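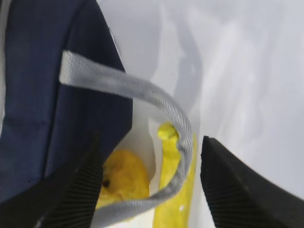

Navy bag with grey strap and yellow items, seen from the gripper.

Skeniswood Equipment Review Group
Minutes, June meeting, 1.30 pm

1. Previous minutes
Accepted with one correction: the bench hire is billed to Skeniswood, not to the Talton site.

2. Joltier two-arm bench kit
The group went through the offer from Ahonen, the reseller. Hire is $700 a month with a minimum term of 4 months. Setup and training are a one-off $2,000. Spare finger pads are $63 a pair and are not covered by the hire.

Members asked whether the wrist camera is part of the base price. Ahonen's quote lists it as included, but the cable set is on a separate line with no price beside it. To be clarified before anything is signed.

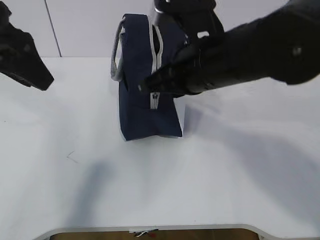

Discussion turned to soft goods. Talton wants the kit mainly for packing and checking fabric bags, and zippers and straps are the part of the job they most want covered. The group agreed that boxes and tubs should not count towards the trial score.

Noted that the quote says "labour excluded" without saying whose.

Agreed: ask Ahonen for a revised quote and a copy of the service terms.

3. Storage at Talton
Held over.

4. Other business
The colour labels for the spares drawers have been ordered.

Meeting closed 2.40 pm.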